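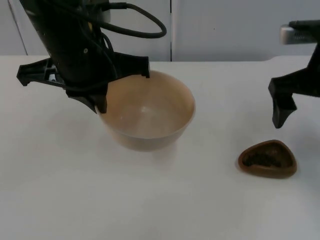
How big should the bowl on the kitchen table be?

Big enough for your keys, your mail and a couple of lemons, and small enough that you can still eat supper next to it without moving anything.

I have been turning that question over since January, when I finally started on the kitchen. If you've been reading along for a while you know I like to do a house slowly. The hall took me a whole fall (I'm still not over the coat hooks) and the kitchen was always going to be worse, because the kitchen is where everything lands. Batteries, rubber bands, the instructions for a kettle I no longer own. I had it in my head that new shelves would fix it, and I got as far as asking Tamex for a price on a wall unit. It came back at 326 before delivery, and I sat there with my coffee and thought, well, that's a lot to spend on somewhere to put rubber bands.

So I started with the table instead. It's the white one, with a bit of a shine to it, and it shows every crumb and every fingerprint from here to Brolach. I love it all the same. Light things look soft on it and dark things look very definite, and once I'd noticed that, I got choosier about what was allowed to live there. The wicker basket went to the laundry room. The blue pitcher went back to the windowsill, where it gets more compliments anyway. The stack of catalogs I'd been "going through" since last summer went into the recycling, and I only pulled one back out.

What I kept coming back to was the beige bowl. It's a plain thing, round and fairly deep, narrower toward the bottom, with no pattern at all, and I walked right by it at Ziółkowski twice before I picked it up. I had gone in for a colander! They had a fancier one with a speckled rim next to it for 98, and I did stand there holding one and then the other for longer than a grown woman should. I'm so glad I took the plain one. In the morning it looks nearly peach, and by supper it has gone the color of oatmeal – the table seems to hand a little of the light back up to it.

I should say that I don't believe in keeping a bowl only for looks. Mine has held bread dough, popcorn, clothespins and one very large batch of potato salad, and it has gone back to the table after every one of them. If it were too precious to wash on a hurried night I'd resent it by the end of the week.
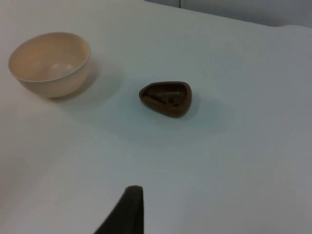 The trouble with a deep bowl, of course, is that small things sink. An earring will go straight to the bottom under the mail and stay there until you've given up and started wearing the other pair. I tried a saucer for a while and it looked like I'd forgotten to clear up after breakfast. Then I remembered the little brown dish, the three-cornered one with the thick sides and the ridges inside, that had been sitting in a drawer under the dish towels. I have never been sure what it was made for. I bought it at the Sitine market years ago from a table of odds and ends, and the man wrapped it in so much newspaper that I thought I'd bought something much grander.

It's low and dark and the bowl is tall and pale, and they get along beautifully. I tried them side by side first and they looked like they were waiting for a bus. Pulling the dish a little forward and off to one side was better. I must have spent 20 minutes on this one evening, nudging it an inch and going to stand in the doorway, then coming back and nudging it again. You may laugh, but I do think the doorway is the place to judge from. It's where you see the table with your arms full of groceries, and that's when you want it to look kind. 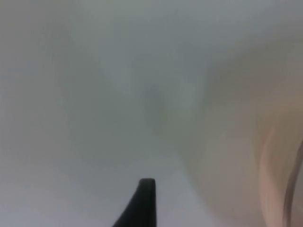
Mostly pale grays, with some black and beige, and very close up.

Since then I've kept to one habit, and it has done more for this kitchen than the wall unit would have. At 6 in the evening, before I start cooking, I tip out whatever has collected in the bowl and put it where it belongs. Mail goes to the desk, coins go to the jar, and the mystery screw goes in the drawer with all the other mystery screws. Then I wipe the table down with a damp cloth and go over it again with a dry one, because a shiny white top will show you every streak the minute the lamp goes on.

The drawer the brown dish came out of is next. I opened it this morning to look for a candle and found eleven corn holders, the good scissors and a bag of something that may once have been cloves – so I've closed it again until I have a free afternoon and a bigger trash bag.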